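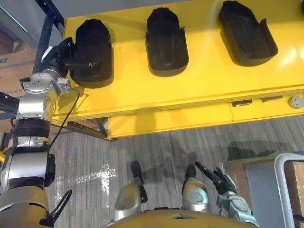 Three black moulded holders on a yellow table.

The case for publishing tolerances

Most spare parts for household goods are sold by model number. A buyer in Wetville with a cracked hinge cover looks up the appliance, finds the cover and pays whatever the maker asks. If the cover has been withdrawn, the search ends there, although a near-identical part may be on sale under another name.

The Murudeck parts index lists 1,431 plastic fittings for kitchen and laundry machines. Of these, 1,166 carry no dimensions at all. Where dimensions are given, they are usually overall length and width, and those are the two least useful figures for deciding whether a part will fit. Hole spacing, wall thickness and permitted variation are left out.

Makers object that tolerances are commercially sensitive. The argument is weak. Anyone with callipers and a sample can recover them in an afternoon. Desmet has printed full drawings in its service sheets since its second range of pumps, and its parts are still bought from Desmet, at prices up to 70 per cent above those of copies.

A rule need not be elaborate. Plekness, where the council already buys repair stock in bulk, asks suppliers for mounting dimensions to within 2 mm and a note of the material. Tenders without them are returned. The same two lines on a retail listing would cost very little, and old listings could be brought up to date as stock is reordered.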